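2 July 2024

Workshop notebook – girls' education project, Makori strand

Long morning on the re-entry booklet. Treasa Ní Mhurchú sent back her notes on the first draft and she's right, it reads like it was written for a ministry and not for a 14-year-old who has been out of school since she was married off. So I started over on page 2 and just wrote it the way I'd say it out loud. Much better! Still too long though. I want the whole thing down to 19 pages so it folds and staples without a fight.

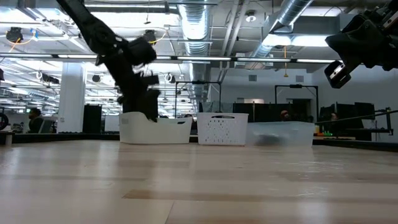
The long table with the three bins.

Then the kits. Each girl going back to class gets one (pads, soap, pencils, a notebook, a water bottle, the booklet), and Cultia has said yes to 2,000 of them if we can show the packing list is settled by August. It isn't settled. We keep going around on whether to put in a uniform voucher or the uniform itself. I like the voucher, because sizes are a nightmare, but the head teacher in Makori told us that vouchers tend to get sold by an uncle or a husband before anybody reaches a tailor. A skirt is harder to sell. Okay, skirt it is, unless Omport comes back with a crazy price.

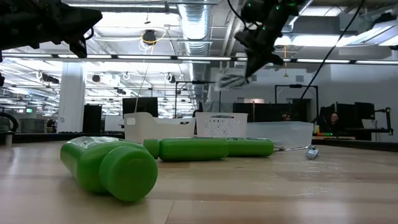

Bottles next, and I've changed my mind on these twice. Metal ones last, but they cost more and they look like something worth taking off a kid. Plastic is cheaper and light to carry. Green ones like the three lying on the table would do fine, and I'd go for the smaller kind over the big one, with room on the side for a name. Treasa wants the helpline number printed there too – I said no at first (a husband can read as well as anyone) but she suggested printing it in among the school office numbers, and I think that's clever. Ask the girls in the Andach group what they think before we order anything.

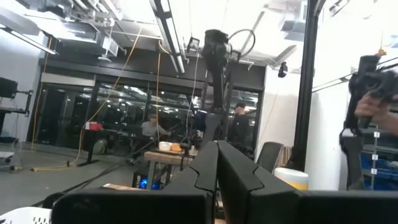 Which reminds me, the Andach group is down to 5. Two have moved in with relatives and one had her baby. I'd really like to keep a seat for her, and the school says she can sit exams late if somebody writes a letter. I'll write it tonight.

To do: letter, shorter page 2, skirt quote from Omport, call Treasa back re the helpline. Also find out who has the good stapler.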